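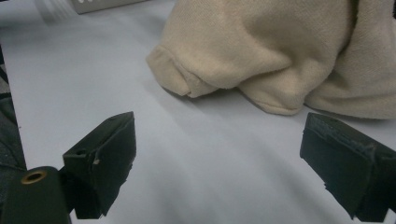

Beige fleece, bunched, on a pale surface.

To: Fuler Textile Reuse list
Re: Winter blanket intake, February 2026

The Fiton office thanks members for their replies. On the question below, the rule agreed in November still stands: fleece goes to the Ayaaba depot, and wool goes to Dretelau. Mixed bags will be returned to the sender.

> Our branch has 9 bags ready, mostly fleece with a few
> wool throws. May we send them all to Ayaaba?
> Also, is the limit still 6 bags per delivery?

The limit is six bags per delivery. Please book the remaining three separately — the depot needs four working days' notice. Labels should carry the branch name and the fabric type. Branches expecting to send more than 1000 items this season should write to this office first.

Fiton Office, Fuler Textile Reuse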